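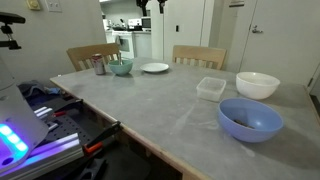 Home page > Threads > Law and Policing > Grundale

Does a grand jury decide whether an officer is guilty?

A grand jury only decides whether there is enough evidence to bring a charge. Guilt is a trial question, and most of the arguments I read this week over the Grundale case mix the two up.

Kibet Ndung'u
9 December 2025

1/ Background for anyone outside the county. In March a Grundale officer used force during a traffic stop on Waweru Avenue. The driver, Kristaps Juška, survived with a broken collarbone. The grand jury returned no indictment.

2/ The standard is probable cause. That is well below "beyond a reasonable doubt." A vote not to indict means the jurors did not find even that, on the evidence they were shown. The last six words matter.

3/ The prosecutor picks the witnesses and the order. No judge sits in the room during testimony. The defense does not cross-examine. In this county the target may testify if he signs a waiver of immunity.

4/ Whether the officer testified is not public. Two accounts with large followings have stated it as fact in opposite directions. Neither cites a document.

5/ What is public: the city's use-of-force report (40 pages, heavily redacted), the dispatch log, and the civil complaint Juška filed against the city. Read the dispatch log first. It is short and it has times.

6/ The log has 92 seconds between "subject out of vehicle" and the call for medical. The civil complaint uses the same figure. The city's report gives no duration at all.

7/ On transcripts. Grand jury minutes are sealed by default here. A court can release them, but the party asking has to show a specific need - general public interest has usually failed.

8/ On double jeopardy, which keeps coming up in replies. It does not attach at this stage. A prosecutor could resubmit the case, though under our rules that takes leave of court.

9/ The civil suit runs on its own track, with a lower burden of proof and a discovery process. If more records come out, they will probably come out there. The next conference is before Judge Zonov.

10/ Separate from all of this, the police department's internal review is still open. It can end in discipline or dismissal. It cannot end in a criminal charge.

11/ Correction to post 5: the report is 40 pages without the appendix. The appendix is another six, mostly training records.

Related threads
Reading a dispatch log: codes and time stamps
The Cokitz march permit and what the ordinance says
Body camera retention rules, county by county
What a waiver of immunity covers

Contact | Copyright Kibet Ndung'u | Back to top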